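Stacking plastic storage boxes beside a bedroom window: how high, and what goes where?

Posted by Harsh Yadav, 4 November 2023
3,913 views

I'm reorganizing a small bedroom. The only free wall is next to the window, so the off-season clothes and spare bedding will go there in lidded plastic boxes, stacked in one column. The rest stays put: bed along one side, dresser in the back corner.

The boxes are Tasby, the medium size with clip lids. The label gives a load limit for each box but no stacking limit. I want to know how many I can stack safely, whether heavy items must go at the bottom if I need them more often, and whether daylight will damage the plastic or the contents.

Deok-su Ko

Check the lid first. A lid with a raised rim locates the box above it and resists sliding. A flat lid doesn't, and I'd stop at two.

With rimmed lids, four of one footprint is a reasonable column against a wall. If one box is a different model, put it at the bottom, provided its lid is at least as large as the base above. A base that overhangs the lid puts the load on the corners, and the lid will bow.
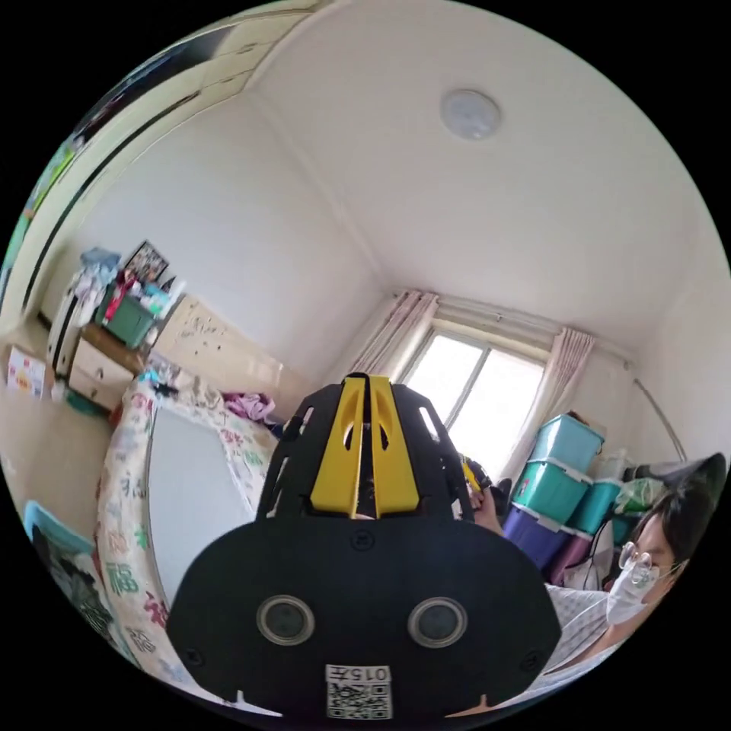 Weight goes low regardless of how often you need it. Quilts and sheets are dense when folded tight, so they take the bottom box. Sweaters go above them and light shirts at the top. If you open the bottom box more than once a month, its contents belong in the dresser.

Leave a gap of 2 inches between the column and the wall if it is an outside wall. In January mine had condensation behind the boxes, and the cardboard labels came off.

Kyu-ri Ryu

Agree on weight. On daylight: polypropylene gets brittle with long exposure to direct sun, and lids usually fail first, at the clips. Mine lasted 7 years beside a window with the curtains drawn at midday. Colored fabric in clear boxes will fade along the fold lines. Opaque boxes avoid this.

Also keep the column clear of the curtain's travel. If the curtain drags over the top box, it will pull anything you leave on the lid to the floor.

Jhun Tan

just get the Dulix drawers, no stacking needed

Harsh Yadav

The drawers are too deep for the space. The lids are rimmed, so I'll go with four and put the bedding at the bottom. Thanks.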